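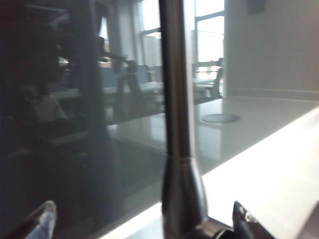 Looking after a desk-mounted arm: tips from the Kvam bench

These notes cover a single tabletop arm with a two-finger gripper and a small wrist camera, used indoors on an ordinary office table. They assume the arm is already bolted down and running. Torunn Brekke wrote the first version; the sections on cables and glare were added in February.

Before touching anything

Park the arm in its rest position, stop the program and switch off at the supply. Wait for the fans to stop. An arm with no brakes on its joints will drop when power goes, so keep one hand under the forearm until it is resting on something solid.

Keep the hex keys for the arm in their own tin. Mixed sets are the usual cause of rounded screw heads.

Wiping down

Use a dry microfiber cloth on the links and a barely damp one on the table. Do not spray anything toward the joints. Spray the cloth, away from the arm, then wipe.

Gripper fingers pick up a film from tape and packaging. Isopropyl alcohol on a cotton swab removes it from hard plastic. On rubber pads, use water with one drop of dish soap and let them dry fully before closing the gripper. Pads that still slip after cleaning have gone hard and should be replaced as a pair, even if only one looks worn.

The camera lens gets a blower first, then lens tissue. Never use the cloth that was used on the table.

Finger screws

Check them every Wednesday, before the first run. Our fingers take a small hex screw on each side, and these work loose with repeated closing. Remove, clean the thread, add a very small amount of medium threadlocker, and tighten by hand with the short end of the key in the screw. Leave it overnight.

After refitting, close the fingers slowly on a sheet of printer paper. It should be held evenly along the full length of both pads. If it pivots, one finger is seated at an angle - back the screw off and start again.

Cables

If the table has a grommet, use it. Cables draped over the edge get caught by chairs and knees. Feed them down one at a time, connector first, and leave a slack loop on top large enough for the arm to reach its furthest position without pulling. Move the arm through its full range by hand, power off, and watch the loop at each end of travel.

Clip the wrist camera cable to the links with hook-and-loop straps. Cable ties are too tight for the jacket and have to be cut off at every service. Place a strap on each side of a joint, never across it. Sepehr Fallahi replaced two camera cables before we moved the straps, and none after.

Power and signal cables go down opposite sides of the tray under the table. Label both ends.

Glare and reflections

Wrist cameras handle a mixed room badly. A bright window on one side and a dark glossy screen on the other will push the exposure back and forth as the wrist turns. White tabletops make it worse, as they wash out at the near edge.

- Pull the blinds before calibrating and leave them where they are for the rest of the session.
- Turn glossy screens away from the work area or cover them with a matte cloth. A detector will sometimes report a chair that exists only as a reflection.
- Brushed metal poles and stands throw narrow vertical highlights. A wrap of matte black tape cures this.
- Lock exposure and white balance once the light is settled. Auto settings are fine for a quick look and poor for anything you want to repeat.
- If the picture smears while the arm is moving, shorten the exposure and add light. Slowing the arm also works, at the cost of cycle time.

Obstacles on the table

Anything that stands upright near the arm must be in the collision model: monitor stands, lamp poles, bottles left over from lunch. Model a flared base at its full width, for the full height you expect the gripper to pass. We use a margin of 15 mm on fixed items and 18 mm on anything that can be nudged. Mark the position of each fixed item on the table with tape, so that a shifted one shows up immediately.

Noises

Clicking once per turn of a joint: look for a cable strap touching the housing.
Grinding at low speed: stop. Do not add grease through the seams.
High whine while holding still: usually gains set too high for the load. Check that the payload setting matches the gripper fitted.

Service log

A paper notebook tied to the table leg gets filled in. The spreadsheet did not. Write down the joint, what was done, the part used and your initials. Questions about spare fingers and pads go to Younes Samir, who keeps the box.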